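**Two-arm setup, swapping grippers for pole and tube assembly, worth it?**

*asked by tomasz_bench, August 2025*

Hi all. We have two small arms on a table putting together a thing made of white plastic tubes and a molded frame. Using the Camex parallel grippers right now. They came with the arms, fine for blocks and cups. Tubes are another story. Tube goes in the fingers ok, then rolls a bit as soon as the other arm pushes on it, and by the time we get near the socket it's pointing somewhere else.

Been looking at the Massawe ones with the soft pads. Budget is 3,000 for the pair and the quote came in at 3,679 with the mounting plates, so I need a good reason before I ask for more. Also not sure how much is the gripper and how much is our wrist cameras. This is what the wrist cam gives us when we're close in:
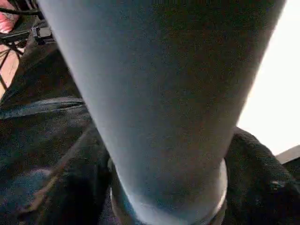 **Fillthorpe Makers Club, Robotics Bench**

Half the time there's just not much to aim with. Black fabric, bright patch on one side, something big right up close. So when a grasp is off we don't see it untill the tube is already at the socket.

Things we tried so far:

- more closing force (tube still rolls, and I don't love squeezing plastic that hard)
- rubber tape on the fingers, better for a day then it peels
- slower approach, helps some
- grabbing lower down on the tube, helps the most

Anyone run both grippers? Or should I fix the camera first?

---

**Kendra Sutherland**

Had both. Short version: camera first, then fingers, then maybe a new gripper.

Long version. Two flat fingers on a round tube only touch it along two lines. Doesn't matter much who made the gripper, it's going to roll if you push it off to the side. Soft pads spread the contact out, so yes the Massawe is better, but you can get a lot of that from V-groove fingers on the Camex you already own. Print a pair. Groove should touch the tube on both sides and not bottom out, otherwise you're back to flat.

Then test it properly. What we do: same tube, same start pose, 50 grasps per finger type, other arm gives the same sideways push every time. Write down the angle before and after. Don't go by feel, I was sure our old fingers were fine and then 13 of the 50 had slipped. 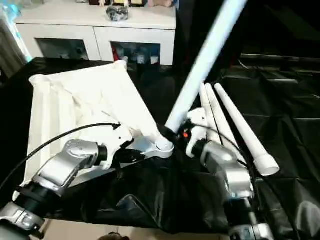 Also watch how you hand off. If both arms have hold of parts that touch, any little error in one arm shows up as twist in the other one. Loosen one side a touch, let it settle, close again. We put this in as a fixed step and it got rid of most of our bad inserts, with the stock fingers still on.

For the camera, lower the exposure and lock it. Auto exposure will chase every bright area you've got. And if your wrist view is mostly stuff right in front of the lens, tilt the mount a few degrees or plan the last bit off the head camera instead. Ours is on an Aseck bracket, nothing fancy, one screw to change the angle.

Matte cloth on the table too. Shiny black is bad, you get glints that look like edges.

---

**plugandpray**

just buy the massawe. life is short

---

**rjm_wrench**

Mostly agree with Kendra but two things.

Soft pads are nice on tubes and kinda bad on a flat molded part. If one arm is holding a frame by a thin edge the pad squishes and the whole frame droops, so your socket is now lower than you think. We ended up with one of each. Hard fingers on the arm that holds the frame, soft on the arm that brings the tube. One Massawe instead of two, so it should get you back under your number too, check the plate price.

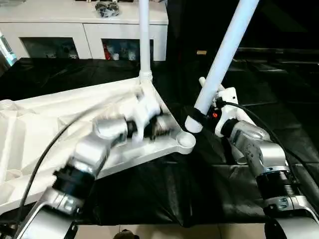 Other thing is cables. Check yours have slack at full reach with the wrist turned all the way. We had a "slipping" problem for weeks and it was the cable tugging the wrist right at the end of the move. Re-routed it, velcro, gone. Free fix so do that before you spend anything.

What controller are you on btw? If it can do a compliant mode turn it on for the last part of the insert. Stiff position control plus a tight socket is just asking for it. If it can't, do a small spiral search at the mouth of the socket, slow, and back off if the motor current jumps.

---

**tomasz_bench**

Thanks, super helpful. No compliant mode that I can find so spiral it is. Printing V fingers tonight, will do the 50 grasp thing and post teh numbers here. Going to price one Massawe and one plate and see.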